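Progress report: Lobby Pickup project
To: Parveen Seveniratne, grants office, Griltix
25 February 2022

Hi Parveen,

You asked for something you could read over coffee, so I'm skipping the template this time. The spreadsheet is in the shared folder if your finance people want it.

Short version: we can pick up a bottle. We can pick up a bottle pretty well! Tidying a whole lobby is another matter, and I want to tell you where the gap is before you hear it from somebody at the demo.

What we worked on

Last time I wrote, everything was on the bench at Kuhlmann and the objects were ones we had chosen ourselves. You told us (fairly) that a bench is a cozy place to look good. So this period we moved to the kind of space Liseo is meant for, a public seating area with soft furniture, reading matter lying about, and drinks left on the cushions. The chore sounds like nothing. Bottles and cups go off the seats, books and leaflets get squared up, and a person on the evening shift does it all without thinking.

We're teaching it from demonstrations with the hand-held gripper, the one with the soft ribbed fingers. Bottles came first. They're the most common thing people leave behind, and clear plastic is a pain for any vision system, with whatever is behind it showing straight through.
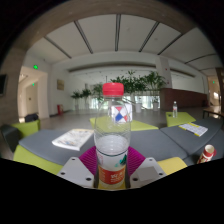
How the bottles went

We logged 93 pickup attempts on the arm after the last round of training. It got 40 of the first 53 and then all but 11 of the remaining 40, so call it a bit under three quarters overall. The failures are dull and very repeatable. It closes too high and squeezes the neck, or it nudges the bottle on the way in and the cushion does the rest. Upholstery is so much worse than a table! A table pushes back. A cushion tips whatever is standing on it as soon as you lean on it.

Background clutter matters more than I had guessed. With a plain wall behind, the edges of the bottle come out fine. Put colored seats and patterned things behind it and the older model starts reaching for shapes it sees through the plastic. The new one (we call it Burner, don't ask) is a good deal calmer about this, and I think most of that comes from the demonstrations recorded in real clutter. The red cap helps as well, which worries me slightly. I'd like to know what it does with a clear cap, and we haven't run that yet.

Cups are behind bottles. An upright cup is okay if the handle is out of the way. One that's leaning or lying over is a coin toss, and we haven't tried any with liquid in them. Books and thin leaflets I would call not started. The fingers are the wrong shape for getting under a flat thing on a soft seat, and I'd rather say so now than show you a lucky clip.
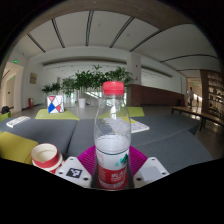 Speed is the other thing you asked about. A person clears a seat in a few seconds and is already looking at the next one. We take most of a minute per object, and a good part of that is the arm making up its mind. For night work that could be fine. For a lunch rush, no.

Money

We spent $2899 this period, nearly all of it on replacement finger pads and a second set of mounts. Nothing over budget. The pads wear quicker than the supplier led us to expect — I'll put in a separate request if it keeps up.

What's next

Between now and May I want to get cups to where bottles are today, run the clear cap test, and try one simple change to the approach angle that should stop most of the tipping. Leaflets wait until we have a thinner fingertip. I'd also like to drop the "full lobby reset" milestone from the spring plan and swap in "bottles and cups, one seating group, no help from us." It's a smaller promise and I believe we can keep it.

If that swap needs a formal letter, tell me who it goes to and I'll write it up. You're welcome to come by and try to trip it up yourself, it's good fun, and bring your own bottle.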